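Workshop & Utility Rooms > Dust, Covers and Storage
Thread: Clear plastic for covering equipment next to a bright window - which film holds up?

sill_and_sash
Posted 14 November 2022

I am repainting the trim in a workroom with a large window and need to keep sanding dust off everything that can't be carried out. Cotton drop cloths are fine for the floor but shed lint and let fine dust through. I have two plastics on hand and don't like either one.

The first is Skasia painter's film, very thin, sold folded. It drapes well, clings to itself, and tears as soon as it touches a corner. The second is Mallinov stretch wrap on a hand roll. It stays where you put it, but on curved shapes it creases, and the creases collect dust that falls out when you unwrap.

Room is 169 square feet. Work is spread over several weekends, so the covers come off and go back on repeatedly.

Questions are which thickness to buy, and whether plastic left in direct sun on the window side becomes a problem.

gritcount
Re: Clear plastic for covering equipment

Stop using the painter's film on anything with an edge. It is made to be taped flat, used once and thrown out. For covers that come on and off you want 2 mil polyethylene at a minimum, 3 mil if it will be dragged.

Stretch wrap is a shipping product. It is good at holding a cover in place and poor at being the cover.

tallow_lane
Re: Clear plastic for covering equipment

Disagree on the stretch wrap. I use it directly on rounded housings and smooth surfaces all the time. Pull it with even tension, overlap each pass by half, and finish on the underside. The creases come from going around a curve in one wide pass. Cut the roll down to a narrow width and most of them go away.

What it does not like is being reused. One wrap, one unwrap.

gritcount
Re: Clear plastic for covering equipment

The OP has said the covers come off and go back on. A single-use method is a lot of plastic over several weekends.

sill_and_sash
Re: Clear plastic for covering equipment

Both points taken. I did a round with the window side only, plastic over the rounded parts and a loose piece pushed into the gap between them. The light on that side is strong enough that every wrinkle shows as a white line, so it is hard to tell a crease from a split without running a hand over it. 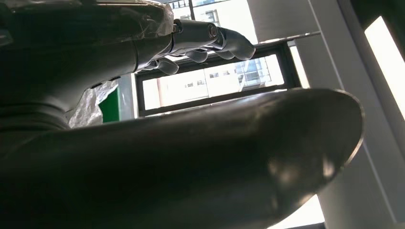 I also found that a loose piece works its way out of position when the sash is open, even with little wind. Tape on the plastic side holds. Tape on a smooth housing lifts by the next morning, and I don't want to go to anything stronger and clean off adhesive afterward.

The plastic on the window side also feels stiffer than the rest of the same roll. I can't say if that is the sun or the cold glass.

pane_reader
Re: Clear plastic for covering equipment

Probably the cold. Ordinary clear polyethylene without UV stabilizer does go brittle in sun, but behind glass it takes months. Bring a piece into a warm room for an hour. If it softens, there is nothing wrong with it.

The bigger concern near a window is moisture. If you seal plastic tightly over bare steel and the room temperature drops at night, you can get condensation on the inside of the cover. Leave the bottom open. Dust comes down, so a cover that hangs past the lower edge with a gap under it does most of the job.

tallow_lane
Re: Clear plastic for covering equipment

Sanding dust does not only come down. With the sash open it goes sideways. Close the bottom while sanding, open it when you finish for the day.

pane_reader
Re: Clear plastic for covering equipment

Fair, if the OP remembers to open it. I have pulled covers off in December and found rust freckles on a vise that was clean when it was wrapped.

gritcount
Re: Clear plastic for covering equipment

For holding the cover on without tape, use wide elastic bands or hook-and-loop straps over the plastic. The straps I have are Distirach, 30 inches long, and they go around most things once. No residue, and they come off faster than tape.

Anything with a vent or a motor has to be off and cool before it is covered. The straps make it easy to seal things up more tightly than you intended.

sill_and_sash
Re: Clear plastic for covering equipment

Straps make sense. Everything in there will be switched off while I sand.

Is there any reason to pay more for antistatic film? The Perić catalog has it next to the plain 3 mil and I can't find a clear statement of what it does for dust.

bench_hook_9
Re: Clear plastic for covering equipment

Plain polyethylene charges when you pull it off the roll or whisk it off a surface. Fine dust sticks to it, and when you fold it up the dust goes on the clean side. Antistatic film charges less. For paint dust in a room you can vacuum, plain is adequate. Wipe the outside with a damp cloth before you lift it and the problem is mostly gone.

If there are exposed circuit boards anywhere, spend the money.

tallow_lane
Re: Clear plastic for covering equipment

Agree with the damp cloth. Also mark the outside face with a grease pencil so it goes back on the same way around. With clear film there is no other way to know.

gritcount
Re: Clear plastic for covering equipment

And fold it with the dusty side in. Film that gets balled up and stuffed somewhere never lies flat again.

sill_and_sash
Re: Clear plastic for covering equipment

Ordered the plain 3 mil and a pack of straps. Plan is straps on all covers, bottom edges closed while sanding and opened after, grease pencil on the outside. Stretch wrap stays for the tight curves where the 3 mil won't follow, replaced each time.

Still undecided on wet sanding the sill to cut the dust at the source.

pane_reader
Re: Clear plastic for covering equipment

Wet sand it if the old paint is sound. If the house predates 1978, test for lead before you sand it either way.

Thread views: 2,608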